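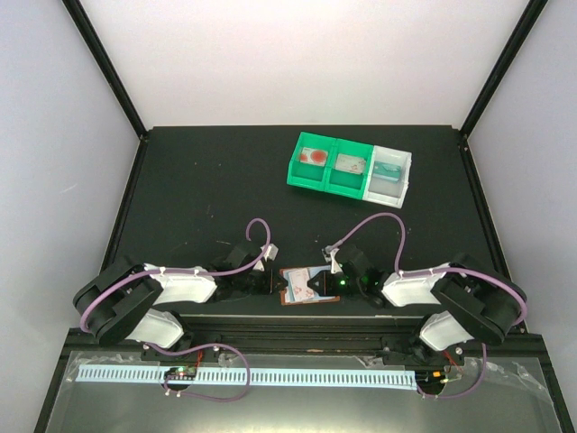 The Case for Publishing the Garment's Measurements

Clothing retailers ask a great deal of trust from the people who buy from them. A shopper who orders a wool coat online is told the color, the season and the mood of the collection. She is told that the model is wearing a small. What she is seldom told is how wide the coat is across the shoulders, how long the sleeve runs, or how much room is left at the hip once the buttons are closed. It is the position of this essay that every garment offered for sale should carry its finished measurements, on the label and on the product page, and that the trade has delayed this step for too long.

The present system rests on the numbered or lettered size. A size was once a reasonable promise within a single house. A customer of one maker learned what that maker meant by a medium and ordered accordingly. Few people now buy their clothing from one maker. They buy a shirt from one label and trousers from another, and the same letter means something different on each. The result is a returned parcel, and often a second one.

The independent retailer Arkov offers a useful case. Last year its Hamthorpe warehouse handled 1185 returned dresses from the autumn range, and 726 of them came back with fit given as the reason. Those dresses had to be inspected, pressed, bagged again and put back into stock, in many instances after the season had passed and the price had been cut. The cost of that work is carried by all customers, including those who never return anything.
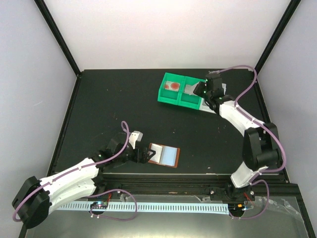 Objections to published measurements are familiar. The first is that customers will not read them. Some will not, and they will be no worse off than they are today. The second is that cloth varies, and that a figure printed to the half inch invites complaint. This deserves a more serious answer. Knitwear relaxes, linen moves, and a bias-cut skirt will drop on the hanger. A stated tolerance would deal with most of these cases, and makers already work to such tolerances in the contracts they sign with their factories. The figures exist. They are simply kept from the person paying for the garment.

Nga Huỳnh, who founded the Skikthorpe label Mạc, has printed 11 measurements inside every jacket for several seasons. Her view is that the practice changed the conversation in the fitting room. "People used to apologize for their bodies," she has said. "Now they tell me the sleeve is an inch short, and I can fix a sleeve." The label's current list covers 57 styles, and each carries the same panel of figures in the same order.

That consistency matters. If one retailer measures the chest flat and another measures it all around, the customer is left where she began. The trade should agree on a short common list -- shoulder, chest, waist, hip, sleeve and back length would serve for most tops and coats -- and on a plain drawing that shows where the tape is placed. Larger retailers should adopt it first, as they have the staff and the specification sheets to do so within a single season.

Sizes need not disappear. They remain a quick way to find the right part of the rail, and many shoppers are fond of theirs. They should be treated as a starting point, with the measurements printed beside them in type large enough to read without glasses.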